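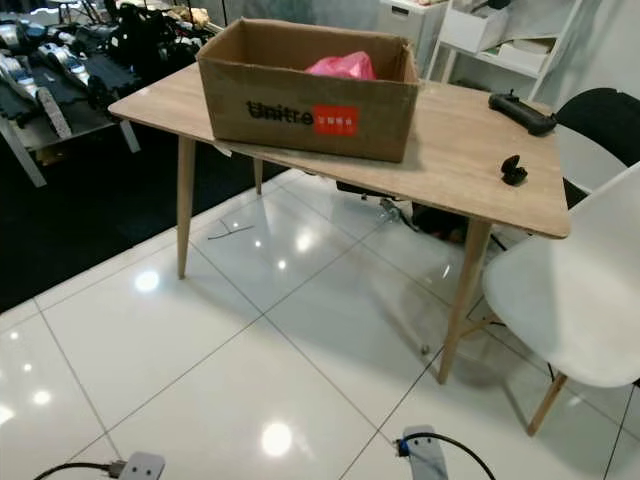
FOR IMMEDIATE RELEASE

Dronellow Introduces the Flemness Table for Shared Rooms and Small Offices

New rectangular table with tapered legs goes on sale in September

GRERKHOLM — Dronellow, a maker of furniture for homes and workplaces, today announced the Flemness table, a rectangular table with a light wood-grain top and tapered wooden legs. It is intended for rooms that serve more than one purpose in the course of a day, such as staff rooms, study areas and the family kitchen.

The Flemness was developed over two years at the company's design office in Grerkholm. During that time, trial tables were placed with 340 households and small businesses, which were asked to use them in place of their existing furniture. Many reported that the table was used for unpacking deliveries and sorting supplies as often as it was used for meals or desk work. The final design has slightly rounded corners and legs that slant outward toward the floor.

"Customers told us that they wanted one table that could take a delivery in the morning and a meeting in the afternoon," the company said in a statement. "They also asked for a pale finish that would sit well beside the chairs they already own, including chairs that do not match."

The table is sold without chairs. It may be paired with any seating from the Mendonça range, including molded shell chairs with light wooden legs. The legs are packed separately from the top and are attached with the key supplied. Dronellow recommends that two people turn the table upright after assembly. Felt pads for use on tile and other hard floors are included.

Flemness tables will be available from Monday at the Grerkholm showroom and through some 794 independent retailers. Replacement legs and fittings may be ordered separately. Business customers who place orders for several rooms may request a finish sample before purchase.

Press inquiries and requests for product sheets should be directed to the Dronellow press office, Grerkholm.

— END —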